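Studville多处电子公告屏遭入侵，运营方已切断远程连接

Studville市内多处公交候车亭的电子公告屏4月遭人入侵，原本显示到站时间的画面被替换成一段循环播放的卡通片和一行乱码文字。运营公司Garkell证实，受影响的屏幕共24块，集中在火车站和老市场周边的线路上。

据Garkell通报，异常最早出现在早高峰期间，有乘客打电话到客服中心，称屏幕上看不到下一班车的时间。技术人员随后尝试远程重启，但屏幕在恢复后不久再次被改动。公司于是切断了整套系统的远程连接，派人逐站更换存储卡，全部处理完毕用了8小时。

这批屏幕的后台软件由Pandico提供。Pandico在一份简短声明中说，入侵者使用了一个有效的维护账号登录，软件本身目前没有发现漏洞。该账号原属一家已经结束合作的外包商，合同到期后没有注销，密码也一直未改。声明没有说明账号信息是如何外泄的。

警方已经立案，并取走2块屏幕的控制主机作进一步检查。警方表示，暂不排除与外包商有关的人员参与，目前尚未拘留任何人。市交通部门称，公交车辆调度和售票使用另外的网络，当天班次没有受到影响，乘客的付款信息也不在公告屏系统内。

Wasilewska街的商户反映，附近候车亭的屏幕到傍晚仍是黑屏，不少乘客进店询问班车时间。Garkell已在该街张贴纸质时刻表，并表示会保留到月底。

市议会将在下次例会上讨论公告屏的维护合同。按现行条款，每块屏幕停用满一天，运营方须向市里支付500元违约金。Garkell称愿意按合同处理，具体停用时长仍在与市交通部门核对。
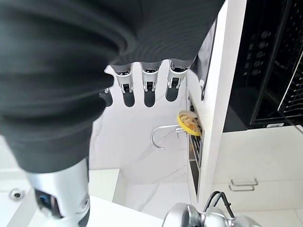 乘客如何查询班次

公告屏恢复期间，到站时间可在市交通部门网站查询，也可拨打候车亭侧面所贴的客服电话。如发现屏幕内容异常，请记下站名和时间告知客服，不要自行拔除电源。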